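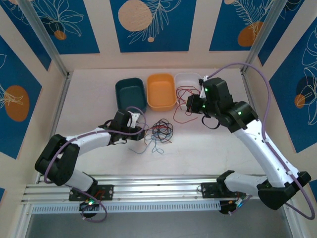 **Which tray do wires go in?**

Wires go in the white tray, red and black together, and they stay there until someone has time to sort them by length.

The question was raised under item 2 and the answer agreed there. It is put first in these minutes at the request of the meeting.

# Honham Parts Room – Minutes of the December Meeting

Held in the front room, starting at 4:30 p.m. Bench users, stores and the front desk were represented. Apologies were received from the Noiphan evening group, which sent written comments on items 3 and 5.

## 1. Last meeting

The minutes were accepted with one correction. The shelf order from Prorkier was for 80 bin labels, and the minutes had put this under shelving. It belongs under stationery.

Matters arising:

- The squeaking door has been oiled. It still sticks in damp weather.
- The old soldering mats have gone out with the recycling.
- The spare key is back on its hook. Stores asked that it be signed for in the book by the door.

## 2. The three trays

The main part of the meeting. The trays at the back of the cream table are teal, orange and white, and until now each shift has had its own idea of what they are for. The front desk said that parts had come back from the bench in the wrong tray often enough to hold up two kit orders.

It was agreed that the trays stay in a row along the back, teal on the left, orange in the middle and white on the right, and that they will be used as follows:

| Tray | Use |
|---|---|
| Teal | Switches, plugs and connectors |
| Orange | Anything to be checked before it goes back to stores |
| White | Wires and short leads |

Stores asked whether batteries could go in the orange tray. They can't. Batteries go in the lidded tub by the sink and are taken out at the end of each shift.

There was some discussion of whether red and black wires should be separated at the tray. The bench users said it slows things down and that pairs are wanted as pairs for the kits anyway. Agreed to leave them together. Bundles should be put down flat in the tray, with the ends inside the rim. Anyone finding a tangle too bad to undo in a couple of minutes should move it to the orange tray and carry on.

Wires with bare or broken ends also go to orange. The bench will trim them on the last shift of the week.

A suggestion to put labels on the front of the trays was supported. Stores will print them in large type, using the Prorkier stock. A suggestion to buy a fourth tray for screws was not supported – the screw drawers are half empty and should be used first.

**Action:** Stores to print the tray labels. Bench users to empty all three trays before the new arrangement starts.

## 3. Wire stock and the Skiltavach kits

Stores reported 298 red and black pairs sorted, tied and on the shelf. The Skiltavach order needs 1,000. The front desk asked if this could be done by the end of January, and the bench thought so, provided that the reclaimed wire is used as well as the new reels.

Noiphan wrote to say that their group has two boxes of mixed wire, mostly short, and would be glad to see them go. Accepted. The boxes are to be kept under the front counter and brought through one at a time.

Lengths were discussed again. Anything shorter than a hand is no use for the kits and can go to scrap. Longer pieces are to be tied once in the middle with a paper tie. Rubber bands are no longer to be used, as the old ones have gone sticky and marked the insulation.

**Action:** Front desk to collect the Noiphan boxes. Stores to order paper ties.

## 4. Walls and surfaces

The blue panels and the plant drawings on the walls by the table were mentioned. Several people like them. One person would prefer plain white. No change.

The table top is to be wiped with a damp cloth only. A spray cleaner was used on another surface in the autumn and left a dull patch. Stores will take the spray bottle out of the room and keep it with the floor things.

Drinks were raised. Cups are to stay on the window ledge, with no exceptions for cups with lids.

## 5. Kit boxes

Kits are packed 24 to a carton. The last cartons were too tall for the shelf and had to be stacked on the floor – Noiphan asked in their comments that this not happen again, since their group uses the same floor space in the evening.

Prorkier has a shallower carton at the same price. The front desk had a flat one to show, and it was folded up and tried on the shelf during the meeting. It fits with a finger's width above. Agreed to switch when the present cartons run out.

It was asked whether the instruction sheet could go in on top of the wires. At the moment it goes at the bottom and people don't find it. Agreed, sheet on top from now on.

**Action:** Front desk to order the shallower cartons.

## 6. Any other business

- The clock in the front room is five minutes fast. It will be left as it is until a new battery is fitted.
- A gray scarf has been on the coat hooks for some weeks. It goes to lost property after the next meeting.
- Bench users asked for a second pair of small cutters. Stores has a pair in the drawer and will put them out.
- The heating comes on too late for the early shift. The front desk will ask the building office to move it forward by an hour.

## 7. Next meeting

January, same room, 4:30 p.m. Items to stores beforehand, please. The tray arrangement and the Skiltavach count will both be on the list.

The meeting closed at 5:40 p.m.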